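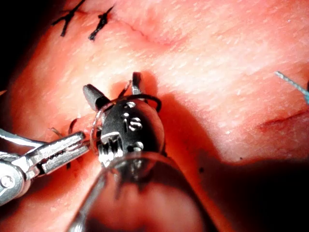

What is a suture practice pad used for?
It is used for learning to place stitches and tie knots before the learner works on a patient.

A suture practice pad is a soft sheet which imitates skin and the tissue under it. It is used in medical and veterinary schools, and in courses for surgeons who already have experience. Most pads are made of silicone in several layers, often with a mesh inside, so that the thread does not tear out when it is pulled.

Knot tying

The most usual exercise on the pad is the instrument tie. The thread is looped around one instrument, the short end is taken through the loop, and both ends are pulled flat in opposite directions. The second throw is made in the other direction, which gives a square knot. If both throws go in the same direction, the result is a granny knot, and this one slips more easily. With a braided thread the knot holds well; a monofilament thread usually needs more throws.

Beginners often leave the short end too long, and then it is difficult to draw it through the loop.

Types and care

Pads are sold flat or with cuts already made. The Mustelard pad has 2 layers and is replaced as a whole, while in the Trellotitz model only the upper sheet is changed. The teaching manual of Tracey Hebden and Wayne Nuttall advises to begin at the edge of the pad and to keep the middle for later lessons. Pads are washed with mild soap, dried in the air and stored flat. Some makers recommend a little talc on the surface, as silicone becomes sticky with time.

See also: Surgical knot, Needle holder, Suture materials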